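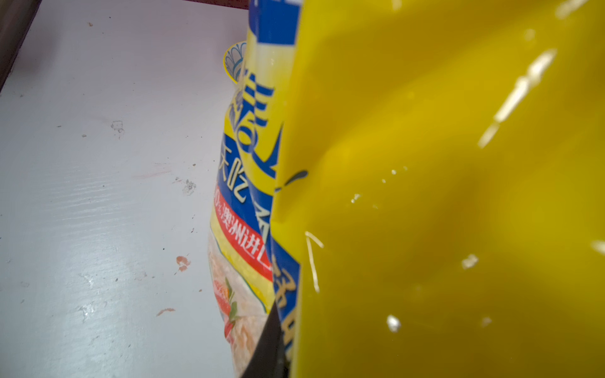

4. Storing Dry Goods in the Pantry Cabinet

This section applies to the Venano pantry cabinet with the Sirus humidity insert. Complete Section 3 (Leveling and Anchoring) before loading any shelf.

4.1 Before loading

1. Confirm that both wall anchors are tight and that the cabinet does not rock.
2. Wipe each shelf with a damp cloth and a mild dish soap. Do not use bleach or scouring pads.
3. Allow the shelves to dry for 40 minutes with the doors open.
4. Slide the humidity insert into the lower rear slot until it clicks.

Note: Red or brown food stains on painted surfaces may be treated with baking soda paste. Rinse and dry the area before use.

4.2 Loading the shelves

1. Place cans and jars on the bottom shelf. The load on this shelf must not exceed 40 lb.
2. Place flour, rice and sugar on the middle shelf in closed containers.
3. Place light packages, such as chips and crackers, on the top shelf. Bags may be stored upright.
4. Leave a clear gap at the rear wall so that air can reach the insert.

CAUTION: Do not stack glass jars. Do not hang items from the door rails.

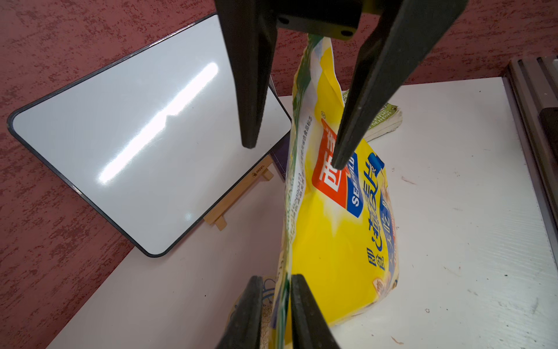
Figure 4-2. Snack bag, upright.

4.3 Opened packages

1. Press the air out of the bag and fold the top down twice.
2. Fasten the fold with a Zotar clip or a similar closure.
3. Write the date of opening on the package.
4. Move any package with a torn seam to a rigid container.

Note: The insert does not replace a sealed container. Opened packages left unclipped will become stale at the normal rate.

4.4 Replacing the insert

Replace the insert after 200 days of use, or when the indicator strip turns pink. Order part number 247 from Bednarek Household Supply. Inserts from earlier cabinets do not fit this slot.

Questions about this section may be directed to Jolanta Górecki, Customer Documentation, Thursday mornings from 9:00 to 11:30.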